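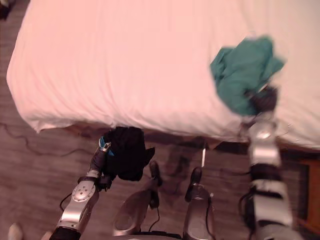 I've been a bad sleeper since college, so when a friend gave me Shabnam Rana's number and said "she fixed me," I called that same afternoon. Shabnam runs a small sleep coaching practice called Mimel out of the front room of her house, and she talks fast and laughs a lot, which I didn't expect from a person who spends her day trying to get other people to nod off!

We started with the thing I was most embarrassed about, my phone. I told her I look at it in bed every single night, and she shrugged.

"Everybody does. I'm not going to yell at you. What are you reading on it?"

The news, I said. Mostly the news.

"Okay, well, stop reading the news. Read something dull. I have a client who reads old tractor manuals and he's out in minutes."

She got into this work after her own rough patch. Her second kid didn't sleep, so she didn't sleep, and then the kid got over it and she didn't. "I'd lie there doing math. If I fall asleep now I get 4 hours. If I fall asleep now I get 3. It was awful, I was doing subtraction in the dark like a lunatic." (I do this too. I have done this with a calculator.)

What helped her in the end was getting up. If she's still awake and annoyed after 30 minutes, she leaves the bedroom, sits in the kitchen with a low lamp on and folds whatever is in the dryer until her eyes get heavy. I asked if that was hard to stick with in winter.

"Oh, it's horrible. The floor is freezing. Buy slippers. I tell every client, before you pay me anything, go buy slippers."

Her husband, Florian Masson, wandered in about then with coffee, and I asked him what it's like being married to a sleep coach. He sleeps like a rock, he said, always has, and he's been asked to stop mentioning it. Their dog, Tanguy, was snoring under the table the whole time and you can hear him all over my recording.

I wanted to know about naps, because I love naps and was hoping for permission. She made a face.

"Short ones, early. If you're napping at dinnertime you don't have a sleep problem, you have a schedule problem."

And mattresses? I'd been looking at a very expensive one. She thinks most people should wash their pillows and get a decent shade for the window before they spend that kind of money. She was also firm about getting up at the same time every morning, weekends included, and I argued with her about weekends for a good long while and lost.

I started in September, and I'm now in bed by 11 and up at 7, most days anyway. Last week I had one terrible night and called her in a panic. She asked if I'd been reading the news. I had.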